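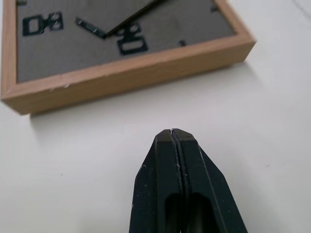
1/ Thread: why I fell hard for old railroad timetables

4 min read

2/ I spent the whole spring indoors with a shoebox of timetables, and I have so much to share! Marloes Van Damme passed the box along when she moved to a smaller place. She thought I might want one or two for the wall. I read every single one. Twice.

3/ First thing you learn: a timetable is a story about a place. You can tell which town had the factory because the early train stops there and skips everything else. You can tell which town had the beach because it only gets decent service in July.

4/ My favorite so far is a little branch line booklet that runs out to Andley. Four trains a day, one of them marked with a tiny cross. The footnote for the cross says "stops on request to set down passengers with poultry." I read it out loud to my sister over the phone and she made me read it again.

5/ Footnotes are the best part, by the way. People skip them. Please don't skip them! Some pages have more footnote than timetable, and the symbols get wonderfully strange once the printer has used up the stars and daggers. I've found a little bell, a spade from a deck of cards and something that might be a turnip.

6/ How to read one if you're new: pick a train and go straight down the column. Then pick a station and go across the row. Down is a trip, across is a day in the life of a platform. I like across. You start to feel the long quiet gap after lunch.

7/ A question I got from Frans Aerts – why do some stations have two times and others just one? Two times means arrive and depart, so the train is sitting there a while. Often that's a junction, and somebody is running over the footbridge with a suitcase. One time means get on quick.

8/ Connections are where it gets exciting. In the Dierckx booklet there's a change with a 7 minute gap between a slow local and the night train. Miss it and you're there until morning. I keep planning that trip in my head and I always, always make it.

9/ Elspeth Innes collects these properly, with sleeves and labels, and she told me to keep mine flat, out of the sun, and away from rubber bands. Old rubber bands melt into the paper. I had 3 bundles to rescue that same evening :)

10/ If you want to start your own pile, start with the line nearest to where you grew up. You'll know the names, and you'll spot the stations that are gone. Mine lost Hindel, which I only ever knew as a bus stop by a field. It had a refreshment room!!

11/ Next up is the big one, a 400 page national edition with fold-out maps. The index alone is going to take me a week – I can't wait. If you have a favorite footnote from an old timetable, reply with it, I want to read them all.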